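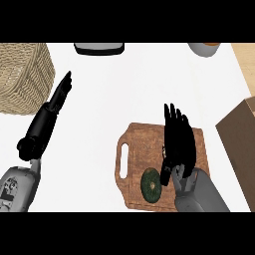 Robotics & Automation > Trade Shows, Demos and Open Days

Is a simulated kitchen demo worth the drive to an open day?

hetow_fan14

I went to the Skarkberg open day on Thursday expecting to see robots prepare food. The kitchen part was all on a screen. Two gray arms with black hands, a white table, a cutting board with something green and round on it, a basket, a bowl, a box. All of it rendered. The guy at the stand kept saying "the robot" as if there was one in the building, and I never saw one.

They want $2,100 for a half-year pilot, software only. I run a small prep kitchen and my partner is keen. I'm not. Does a simulated demo tell you anything about whether these hands can deal with real vegetables? The handout was no help, it was mostly about their Dastomura partnership.

pappas_prep

Simulation is normal at that stage and I wouldn't call it a trick. It does leave out most of what you care about, like a slippery board or a squash that's gone soft on one side. Ask for the same task on hardware, start to finish, one take, with produce you brought yourself. If they say the hardware is at another site, ask for the address.

I'd also ask how many runs were thrown out before they picked the one you watched. When I went in January the answer was "we can get back to you on that" and they haven't.
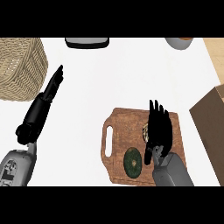

Can I use results from a simulated demo to estimate labor savings?

I wouldn't. Run times on a screen don't include washing down, restocking or someone standing by to restart it, and those were the hours that sank our own numbers.

Same poster, adding to the above: $2,100 was the price without support when they quoted us. With support it came to $2,798. Get the second figure in writing.

coldline10

Just go to the Hetow one, the coffee is better and they have a real arm. It only moves boxes though.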